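Subject: Re: [tabletops] Wudell board as a desk surface, any regrets?

On Monday a list member wrote:

> We're replacing the tops on 2 long work desks and the shop is pushing
> Wudell board hard. They say it never needs oiling, hides dust and will
> outlast the legs. Quote is 879 for the pair, cut and edged. Avetti
> wants more for theirs but throws in delivery. Has anyone lived with
> either one? I'd like to order before the end of September.

I'd slow down. "Will outlast the legs" is something a salesman says when he has no number to give you. Ask what the warranty covers. The one I was shown by Vetero ran to a page and a half, and most of it was a list of things that void it, including "abrasive contact," which as far as I can tell means putting objects on it.

The dust claim bothers me more. I've heard it for every gray surface sold since I started buying furniture, and I don't believe it. Dark tops show pale dust, pale tops show coffee, and mid-gray shows a bit of both depending on where the window is. Any plain color with no pattern is going to give you away by lunchtime.
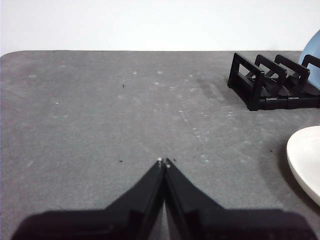 Gray top, white wall. Pale specks and smudges, dust or crumbs or small scuffs.

As for price, 879 may be fair, but get it in writing that the edging covers all four sides. My first quote from Abou Zeid looked great until I read that the back edge was left raw – "not normally visible," they said. Mine sits in the middle of the room.

I'd also ask for an offcut, at least as big as your hand. Drag a mug across it, leave a wet glass on it overnight, go at it with the cheap side of a sponge. If the shop won't part with a scrap for a job that size, I'd take my money elsewhere.

No opinion on Avetti, except that "free" delivery to me meant the curb.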